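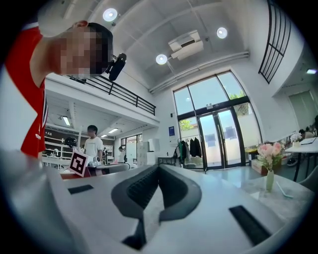
Zisitz is a software toolkit for turning hand-held gripper recordings into robot control policies. It handles the whole path from raw video to motor commands: lining up the recordings, working out how each gripper moved, training a model, and running that model on an arm. It was first written at Rarbridge as a set of scripts for a single project and became a package of its own in May, when the scripts had grown too useful to leave lying in one folder.

Background

Teaching a robot by steering it through a task is slow work. A person holding a gripper can move at close to natural speed, and no robot needs to be in the room at all. The price is paid in software. A robot arm knows its own joint angles, but a gripper in somebody's hand knows nothing about where it is, so its path has to be recovered from what the cameras saw. Zisitz was built around this problem, and it is still the part of the package its users like to talk about most!

Pose tracking

The tracker, called Dunmore, combines two sources. Visual features in the room (window bars, shelf edges, table corners) give a continuous estimate of motion, and square fiducial markers give a firm fix whenever one is in sight. Plain walls and glossy tabletops are hard on the first method, which makes the second very welcome. With two grippers in use, Dunmore also solves for the position of one relative to the other, a quantity that matters a great deal in tasks such as folding or passing an object from hand to hand. 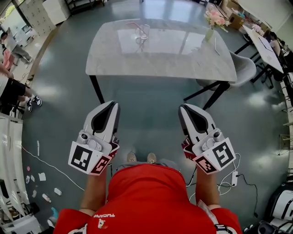

Two hand-held grippers with fiducial markers, held open toward a marble-patterned table.

A session is split into episodes, and any episode in which tracking drops out for more than 18 frames in a row is set aside for review. The public sample set holds 2355 episodes, of which 2000 are meant for training and the rest for testing.

Planning and control

Trained policies predict short stretches of motion in place of single steps. The runtime, Jinwood, blends each new stretch into the one already being carried out and sends targets to the arm at 100 Hz. It also measures the delay between camera and motor and skips the part of the plan that has already gone stale, a lovely small trick that removes much of the jerkiness seen in early versions.

Limitations

Dunmore does poorly in dim rooms and when a hand covers the lens. Force is not recorded, so tasks that depend on a light touch remain difficult.

Related articles
Fiducial marker
Visual odometry
Imitation learning
Hand-eye calibration

This site uses cookies to remember your reading settings. Accept | Manage cookies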